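Do clear plastic bags really keep printed cards flat?

Dogbe
I've got 161 printed cards to store and the shop wants me to buy a clear bag for each. Is it worth it, or just a way to sell plastic? 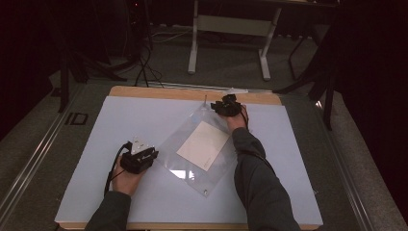 Itix
Damp is what bends card, and I doubt a thin bag does much about a damp cupboard. They do keep fingers off. Look at the small round hole near the tip of the bag, though. Air gets in there, so don't believe anyone who says "sealed".

Rernwood
i use shoeboxes, never had a problem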